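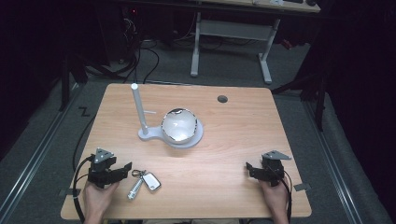
**Room check, small office, Grosier building – March**

Form 3009, rev. 2. Mark each line OK, FIX or N/A, and write a comment for anything that isn't OK.

**Table**

- [x] Top flat, no lifting at the rim – OK. The pale border is tight wherever I ran a thumb along it.
- [x] Legs and fasteners – OK. One bolt took a quarter turn.
- [ ] Cable hole – FIX. Edges are smooth, but the hole has no cover. Order one from Corkoson with the next batch.
- [x] Surface finish – OK. See comment below. 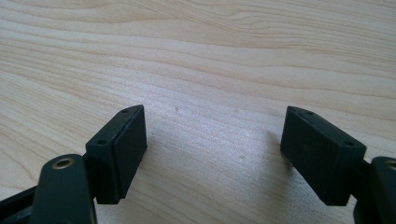 Comment on finish: small specks are not a fail. Wipe first with a damp cloth, then look again from a low angle with the lights on. Mark FIX only if a fingernail catches. The finish has a sheen, so check for glare from the chair as well. Tilting the blind was enough on Wednesday.

**Glass ball and stand**

- [x] Base sits flat, no rocking – OK.
- [x] Upright rod firm in the base – OK.
- [x] Ball seated in its ring – OK. Lift with both hands when dusting.
- [ ] Kept out of direct sun – FIX. A clear glass ball can focus sunlight and scorch wood or start a fire. Move the stand to the Marino shelf, north wall, before the afternoon sun reaches the table.
- [x] Chips or cracks – OK, none found by touch.

**Loose items**

- [ ] Keys put away – FIX. Keys go on the hook by the door, not on the table. They scratch the veneer and they walk off. Same comment as last time.
- [x] Cables clear of the walkway – OK. Keep any slack off the floor where the chair rolls.

**Room**

- [x] Door closes and latches – OK.
- [x] Outlet covers – OK.
- [x] Extinguisher tag – OK, good through 2027.
- [ ] Ceiling light – FIX. Slow to start. Zaltden has the ticket.

Open items: cable hole cover, stand location, keys, light. The stand should be moved today – the rest can wait for the next check.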